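The Waweru table, corner by corner

I've been promising a gallery of the little kitchen table for ages, and July finally gave me a quiet afternoon to sort the pictures out. If you're new here, Waweru is what we call the small practice kitchen at the back of the Plameck building. It's a pretend kitchen, more or less, made up of bits and pieces that all have to live together on one brown tabletop, and I'm the one who picks the bits and pieces (best part of my job by miles!).

The whole lot had to come in under 190 pounds, table not included. I got there with almost 11 pounds to spare, which went straight on biscuits. I keep a list of everything that has passed through, and we're up to 146 things now, most of them packed away in boxes under the stairs. So what's out at any one time is a tiny slice, and I swap it round whenever I get bored or somebody complains about the colours.

A few notes before the gallery. I like real wood where I can get it, I like a bit of wicker, and I don't mind if the mugs don't match. I'd go so far as to say I prefer it. Matching mugs look like an office.

I had a set of four grey ones from Troltley at the start and they were perfectly nice and I couldn't stand them. They live in the staff room now, where they get far more use and where one of them has already lost its handle. Their replacements came from charity shops, one at a time, and I've got my eye on a stripy one for the autumn.

The cupboard took the longest to choose. I wanted a drawer you could get a proper hold of, with a handle that sticks out and shows up well against the wood. Dilalach had one I loved at 248 pounds, so that was the end of that! I went home, sulked, and kept looking until I found something smaller and plainer that I now like better. Pale wood, black handle, a nice flat top you can stand things on.

Right, on with it.

Corn, mugs and the cupboard 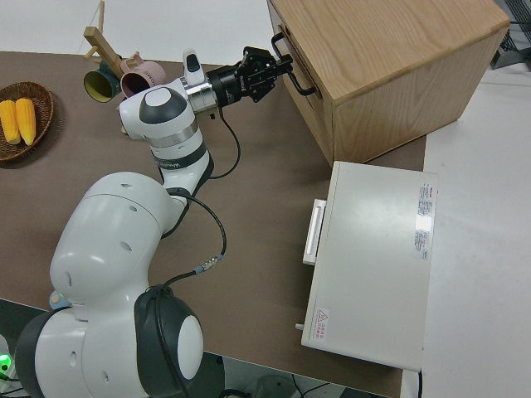

The dark teal mug is my favourite, mostly for that yellow inside, and it looks so cheerful near the two corn cobs in their round basket. The pink one shares the mug tree with it. Over on the other side you've got the wooden cupboard with its black handle, and the little white oven or microwave (I call it both, depending on the day).

What's next

I'd love a tea towel or two, something checked, and maybe a bread bin if one turns up cheap. The corn may well give way to lemons for a while. If you've got a wooden spoon rest or a small chopping board going spare, do drop it off at the front desk with a note saying it's for Waweru, and I'll come down and fetch it before four.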